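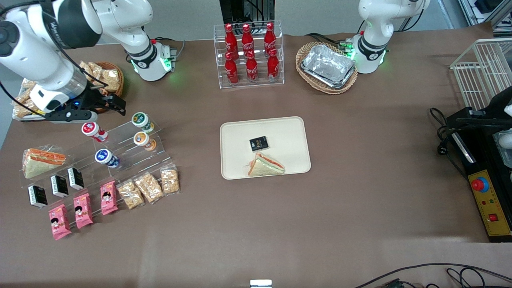 Bench inspection checklist, two-arm picking trials

Site: Ploncombe
Method: Narum placement protocol, snack counter layout
Checked by: Boonsong Prasertsri
Date: 5/11/18

Complete before the first trial of each block. Mark each item OK, FIX or N/A and write a comment if it isn't OK.

1. Emergency stop
Button is within reach of the operator's chair. Press, confirm both arms hold, release, reset.
OK. Both arms held on the first press. Button cap is firm on the blue collar. The operator's chair had been pushed back, so I moved it in and put tape on the floor.

2. Arm bases
Base bolts tight, status rings green on both arms, collar bands seated.
OK. Rings green on both. Bolts on the left arm were checked with the torque wrench in March and are due again at the end of this block.

3. Gripper fingers
Pads clean, no side play, fingers open fully and close square.
OK. Wiped down with alcohol. Pruston wants the pads changed every 2000 grasps and the log has us well under that.

4. Layout of goods
Drinks on the two-tier stand at the back. Cups, snack packets and small boxes on the stepped stand. Beige tray in the centre, carrying one sandwich and one box. Front of the table kept clear.
OK. Colours of the cup lids don't matter for scoring, but keep the order the same through a block or the runs can't be compared.

5. Acrylic stands
No cracks, no sharp corners, feet flat on the table.
FIX. One foot on the stepped stand rocks a little. New pad ordered. Fine to use at the slow speed setting until it arrives.

6. Cables and plugs
Cables clear of the arm's path. Nothing under tension. Plugs that aren't in use kept off the table.
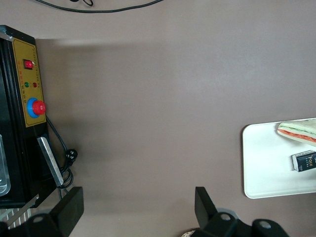 FIX. The power cord needs a clip so the loops stay close to the box, and the loose plug should go behind it. The thin cable towards the back should be taped down flat. A finger that catches a cord will stop the arm, and a stopped arm counts as a failed trial under the protocol, which throws out the success rate for a reason that has nothing to do with the method.

7. Wrist camera
Lens clean, both fingertips in view, exposure locked.
OK. Akolgo viewer opened without errors. Lock the exposure after the room lights have been on for a while.

8. Trial settings
Slow speed for the first 2 trials, then normal. 40 trials to a block.
OK. Last block had 36 successes out of 40. Three of the misses were slipped packets and one was a planner timeout. Please write down the kind of miss every time, as "failed" by itself is no use when we compare with the single-arm results.

9. Food items
Sandwich wrappers intact, packets sealed. Not for eating.
OK. Swap the sandwiches at the end of the block, not partway through. A softer one changes the grasp.

Items to close before the next block: 5 and 6. Initial beside each once done and leave the sheet in the tray by the door.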